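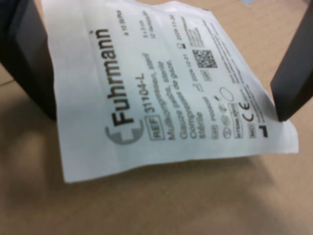
Figure 1. Pouch of sterile gauze swabs (REF 31104-L) between the gripper fingers.

Handling of Flat Sterile Packages by a Two-Finger Gripper
Report on the open day at Jetano, Bromlow site
Sølve Lie and Kamonchanok Limsakul

1. Background

Our project deals with picking small medical supplies for ward carts. In the planning phase we compared suction cups and two-finger grippers on paper only. The open day at Jetano in October was the first chance to watch a two-finger gripper work on real packages, and our supervisor agreed that it could replace the second literature task. The visit took 90 minutes, most of it in the demonstration area on the ground floor.

We had three questions going in. How does the gripper get hold of an item that is almost flat? What does the grip do to the shape of the pouch? Can the label still be read while the item is held?

2. The demonstration cell

The cell is called Tania by the staff, and the name is also on the door of the safety fence. It has one arm with a gripper and a flat work surface. Packages are laid out by hand before each run. An operator starts the run from a panel outside the fence and can pause it at any point. The run we followed most closely was paused several times so that visitors could look at the grip.

According to the operator, the maximum opening between the fingers is 140 mm. The closing force is set in the program for each item type. We asked for the force used on the gauze pouches but were told only that it was the second lowest of the stored settings. There is no tactile sensor in the fingers. Contact is detected from the motor current.

3. Observations

3.1 Grip

The pouches are paper on one side and film on the other. They lie flat and have little height for the fingers to act on. The program does not try to pinch the pouch from above. It lowers the fingers on either side and closes them until the pouch is held between them. As Figure 1 shows, the middle of the pouch bows upward and the material is slightly creased.

The bow matters for planning. A pouch with swabs inside has a soft center and thin edges, so it gives way where the stiffness is lowest. We saw the same shape in each pause, with some variation in how far the center rose. Our own model from the planning phase treats the package as a rigid plate and will have to be changed.

3.2 Placement on the surface

The pouches were not lined up with the table. The camera above the cell finds the outline and passes the angle to the arm. Two runs were stopped by the operator after the fingers closed too near a corner and the pouch turned. On both occasions the pouch was put back by hand and the run was started again from the beginning – the program has no step for a second attempt.

3.3 Label

Reading the label was the point we had thought least about. The printing on the gauze pouch is turned about ninety degrees, and the 2D code sits inside the printed field, with the small manufacturer text between it and the right-hand finger. In the grip we photographed, neither finger covers the code. The catalog number, the "STERILE EO" box and the CE mark are also clear of the fingers. There is a wide blank margin on the left side of the pouch, and this seems the better place for contact if the grip has to be moved.

Jetano does not scan in this cell. The staff said a reader had been tried on an earlier setup and that curved pouches gave more failed reads than flat ones. No figures were available.

4. Discussion

The open day answered our first question and most of the second. Side gripping of flat pouches is possible without a special tool, provided that the outline is known and the fingers stay away from the corners. Whether the bending is acceptable for a sterile package we cannot say. None of the pouches we handled afterward had visible damage, but a visual check by two students is not a seal test, and the pouches used in the cell have been through it many times. The operator estimated more than 400 grips for the oldest ones.

Suction was not shown. We would expect it to work on the film side and poorly on the paper side, but this has to be tested in room 532 with our own samples.

5. Changes to the project plan

The rigid plate model is dropped. Kamonchanok will build a simple two-part model with soft center and stiff edges.

Code position is added to the item list as a separate column, with the distance to each edge of the package.

The Haugen gripper in our lab will be fitted with longer fingers before the first tests. Sølve has the drawings and will check the clearance to the table.

A retry step is added to the picking sequence, with a new image taken before the second attempt.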